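Search reviews and guides...

Reading time: 2 minutes

Kavov handheld gripper pair: first month with them

I've wanted a set of these since I tried the old Drerkley pair at Worbridge last June, and I'm happy to say the Kavov ones are a joy to use. We've recorded over 600 takes with them so far and my wrists still like me!

The grip is the big win. The Drerkley trigger had a stiff spot halfway through its travel, so every slow close ended with a little jump. Kavov's pull is smooth the whole way (I've been picking up grapes with it, just for fun) and the fingers come back open without a nudge. They're lighter too, and after 100 takes in an afternoon you really notice. 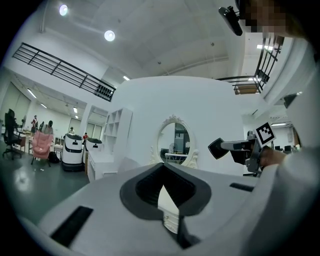 Fisheye view from one gripper, with the other reaching in from the right, marker on top.

The wide view took me a day to get used to. Straight lines bend like crazy, but you get a huge amount of the room, and when both hands work close together the second gripper stays in sight far longer than it did on our Stöcker cameras. Tracking has been solid. I lost the marker a few times when my sleeve slid over it, so roll your cuffs up.

Gripes? Two small ones. The finger pads pick up lint and need a wipe every couple of hours, and the pairing menu hides the left/right swap three screens deep. Also, the price: 2365 for the pair, and spare pads are extra. I'd still buy them again tomorrow.

Next up I'm trying them on drawers and cupboard doors, where the Drerkley fingers always slipped off the handle. Really looking forward to that one.

We use cookies to remember your settings. Accept / Manage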